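Camp workshop notebook, September, 7:40 in the evening

Well, the last of the kids' bags got picked up from the porch today (a whole season later, one of them still had a wet towel in it, thank you very much), so I finally have the craft barn to myself and can write up the canoe paddles before I forget everything.

For anyone reading this next spring: we started the season with 75 blanks from Skendetti and I had planned on each camper in the older cabins sanding one, oiling one and taking it home. Great plan! Except the blanks came with the blades thicker than last year's, and the first cabin spent their entire craft hour sanding and still had something closer to a bread board. Tania Ranasinghe, who had them that week, let them come back during rest hour and I think that saved it. From the second week on I ran every blade over the belt sander the night before, both faces, and then the kids only had the edges and the grip to do. Much happier barn.

Oil: we used the Nusham stuff and it's fine, smells like a salad. Two coats, wiped off after the snack bell. Don't let them do three. The cabin called Sultana did three and their paddles were sticky right through closing campfire, and then pine needles got involved. 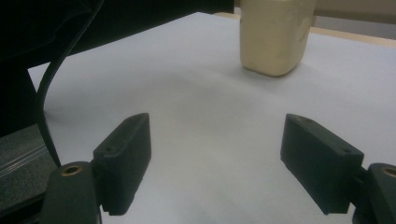

So what grit should we start the kids on? Start them on 120 and finish on 220, and keep the 80 in the staff cupboard, where only the counselors can get at it. I left a stack of 80 on the bench one morning and we ended up with a grip about as thick as a pencil.

Money, for Hashini Akanda, who asked me twice and both times I was holding a clamp: sandpaper, oil and rags came to 389 dollars for the season. The blanks are on a separate bill and she already has it. I'd put in for more rags next year and less sandpaper, now that the belt sander does the ugly part.

Wood burning went well on the whole. Names on the grip side, cabin symbol on the blade, pencil first and always with a counselor standing there. We lost 5 paddles to splits, all along the shaft and all from the same bundle, so I've set those aside with tape on them and I'm going to write to Skendetti. One of the girls asked if she could keep her split one anyway and of course she could, she'd burned a whole trout on it!

Still to do before we lock up: oil the vises, drain the glue bottles that have gone stringy, find the lid for the Flikero varnish (I have looked behind the lathe, it is not behind the lathe). Tania wants to try carved spoons with the younger cabins next summer. I'm for it if we can get soft enough wood and smaller gloves. I'll cut a couple of test pieces over the winter and leave them on the shelf by the door.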